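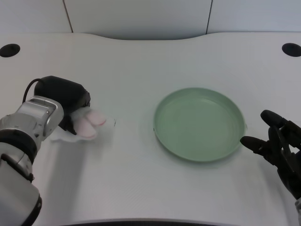
Skorker Mixed End-Effector Kit
Gripper and multi-finger hand for bimanual tabletop work
Supplied by Rilero
Part no. 2062-G

Overview
The Skorker kit is for labs and integrators who need to compare a gripper and an articulated hand on the same task, in the same session, without rebuilding the cell. One arm carries the gripper, the other the hand. Both report to a single controller and share one log clock.

Intended use
Wiping, holding, placing and handing over light household items. Our standard comparison task uses a sponge and a shallow round plate on a smooth white table. The gripper takes the sponge. The hand approaches the plate from the opposite side. Either role can be reassigned in software.

Gripper
Stroke: 67 mm
Finger pads: replaceable, two screws each
Cable: single, external, looped over the wrist. Leave enough slack for full wrist rotation.
Best suited to soft or folded items that tolerate an even squeeze.

Hand
Mass: 168 g more than the gripper, adapter included
Fingers: driven separately, position or current mode
Best suited to rims, handles and curved edges. Slower to close than the gripper. Needs a clear approach at table height.

Test notes
Issa Fakhoury ran the plate-and-sponge comparison at our Ollosholm bench in April, 47 trials per side. Thin cloth was the hardest item for both end effectors. The gripper picked it up more often but tended to bunch it. The hand kept it flatter and dropped it more. On plate rims the hand was the better choice at every approach angle tried. Trial logs are available on request.

Compatibility
Works with the Gaillard controller, firmware 4 or later. Older units need the adapter board, sold separately. Head camera not included. Calibrate the camera again after any change of end effector.

In the box
Gripper with cable
Multi-finger hand
Two wrist adapters
Spare finger pads
Hex keys
Printed wiring sheet

Lead time
Three weeks from order. Loan units can be booked for up to ten working days. Return shipping is paid by the borrower.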